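Fomwood Household Automation Project
Progress report to the Bauerfeind fund, second reporting period
December 26, 2019

1. Where things stand

The period was supposed to be about the planner and became mostly about the open day in August, as predicted by everyone who has ever agreed to hold one. Planner work resumed afterward and is now back on the schedule in Annex A, give or take the item marked "ambitious."

2. The open day

We had 67 visitors against a target of 40. We would like to claim this as outreach. The building next door was also giving away ice cream, and the lines merged at some point before noon.

The demonstration ran in the Turnik simulator, on the large screen in the ground floor meeting room. Visitors picked a kitchen task from a printed card, an operator loaded it, and the arm tried it while they watched. Several people asked when the real robot would be brought out. We explained that this year's budget line covers software, and that simulated crockery can be dropped without a purchase order. This went over better with the adults.

Over the day we logged 231 task attempts. The log records starts but, owing to a setting we have since found and changed, does not record results for anything before lunch. We are therefore not reporting a success rate for the open day. The afternoon alone would give a flattering number and we would have to defend it later.

What we did learn:

Visitors choose tasks we don't test. The favorite card was "tidy up," which we had included as a joke and which the planner took very seriously, with long pauses.

People forgive a slow arm if they can tell what it is going for. With the target name shown in the corner of the screen, they stayed. Without it, they drifted toward the ice cream.

The kitchen looks too good. One visitor asked who had supplied the tile. Another wanted the cabinet handles. Work on clutter has been moved up, and the next set of rooms will be less like a showroom.

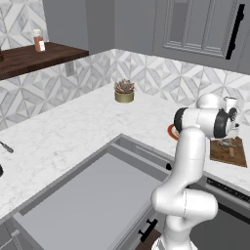
The target label is now a permanent feature, and took an afternoon to build properly after a week of arguing about the font.

3. Spending

On budget except for printing. We ordered 100 task cards and got them, then found a typo in the project name and ordered them again. The second batch is correct. The first is being used as scrap paper and will last into the next grant.

4. Next period

Results logging switched on and checked before any audience arrives. Cluttered kitchens in Turnik by the midpoint review. A second open day has been suggested, and we have asked for the neighbors' calendar before fixing a date.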